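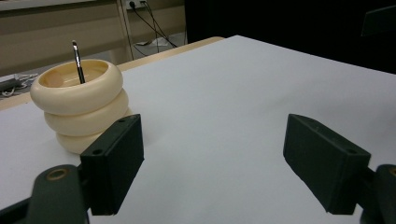 Chapter 4
Paying for It: Budgets, Quotes and the Things You Forget

I bought my first gripper before I had a table to bolt anything to. It sat in its box in my office for most of a term while I filled in forms for furniture, and by the time the table came the person who had asked for the gripper had moved on to another job. So if this chapter sounds a bit bossy about the order you do things in, that's where it comes from!

In Chapter 3 we wrote down the tasks we wanted done. Keep that list beside you, because we're going to put prices on it. I'll use the same small lab all the way through, the one we've been calling Clokholm, which has a bench, a couple of keen people and a wish to collect handling data on household objects. Their first quote came from a supplier named Mikkelsen, and the headline figure was £2,989 for a pair of hand-held gripper tools. Lovely. Aino Nieminen, who held the purse strings, nearly signed it that afternoon.

Then she read the second page (please always read the second page). Delivery was extra. Spare fingers were extra too, at £23 each, and the quote allowed for 2 in the box. Anyone who has spent a week picking up bowls and cups with printed fingers knows you'll want more than that. There was also a £200 charge for setting up the software, which the rival quote from Dallo had folded into the main price. Set side by side, the two offers were far closer than they first looked, and we'll work through both of them line by line in section 4.3.

I like to split a budget into what you buy once, what you wear out and what you pay people for. The first part is the bit everyone enjoys. The second is where I see most new planners come unstuck, me included, and the third tends to go missing altogether, as if the tools were going to unpack themselves.

Before you read on, take one task from your Chapter 3 list and write down everything that would have to be on the bench for it to happen. Put in the objects being handled, the sockets, the cables and the table. Don't look up any prices yet. We'll start on those in section 4.1, with the Modar worksheet.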